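Kumudini Dewan
Thread, May 3, 2022

1/ Many people ask me which digital piano to buy for a small apartment. I am not a teacher. I only learned as an adult, at age 39, and I made every mistake with my first instrument. So I write my mistakes in this thread and maybe you can skip them.

2/ My first mistake was the keys. I bought a keyboard with 61 light keys because it was cheap and it fit on my desk. After four months I was playing pieces that needed the low notes, and I had no low notes. I was also pressing too softly on any real piano I met.

3/ If you want to play piano music, please look for 88 weighted keys. "Semi-weighted" is a different thing. It feels like a spring under the finger. For organ sounds it is nice, for Schubert it is not so nice.

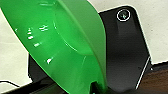

4/ Second mistake, the stand. The X-shaped stand moves when you play loud. Mine also hit my knees. I changed it for a table-style stand from a used shop in Pirkville and my wrists became better in one week. I should have measured the height of my bench first.

5/ The height matters more than I believed. When I sit, my elbow should be a little higher than the white keys. If the shoulders go up, something is wrong with the bench or the stand.

6/ Third mistake, the pedal. The small square pedal in the box slides away on a wood floor. I was chasing it with my foot during the whole song. Buy the heavy one with the shape of a real piano pedal. Check that there is a polarity switch, or your pedal may work upside down: sound stays when you lift, stops when you press.

7/ About neighbors. With headphones they do not hear the music, but they can hear the keys. It is a "tok tok tok" that goes through the floor. Mrs. Wanigasekara downstairs told me very politely in November. I put a thick rubber mat under the stand and a folded carpet under the mat. She says it is quiet now after nine.
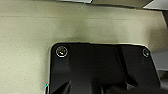 8/ Headphones: closed ones keep the click of the keys away from your ears, open ones are more comfortable for a long practice. I use open. Please keep the volume low. The ear gets used to loud sound very fast and you do not notice.

9/ The price. I paid 446 dollars for my present piano, used, with the stand not included. New, the same model was 900. The seller let me play for half an hour before I decided. I pressed every key one time slowly and one time hard, and I found one that was noisier than the others. We talked and he made the price lower.

10/ What you do not need: hundreds of sounds. I have used three. Grand piano, electric piano, and a harpsichord for when my nephew visits.

11/ What I use every day and did not expect: the simple recorder button. When I listen to myself I hear that I hurry in the easy measures. The metronome also told me this, but I did not believe the metronome.

12/ Tomorrow I will write about touch settings (light, medium, heavy) and why I stay on medium. If you have a question about a used piano, write it below and tell me how old it is.

Replies

Dilani Weerakoon: The pedal part is so true. I put a piece of shelf liner under mine and it stopped sliding. Cost almost nothing.

burkach_keys: Would you say 73 keys is enough for pop songs? I have no space for 88.

Kumudini Dewan: @burkach_keys For chords and singing, I think yes. Try to get weighted ones if you can.

slowhands83: Does the rubber mat smell? I bought one and had to leave it on the balcony for days.

Recent from Kumudini Dewan

How I oil a squeaking piano bench
Reading the bass clef when you started late
Two weeks with only scales
Buying used sheet music in Pirkville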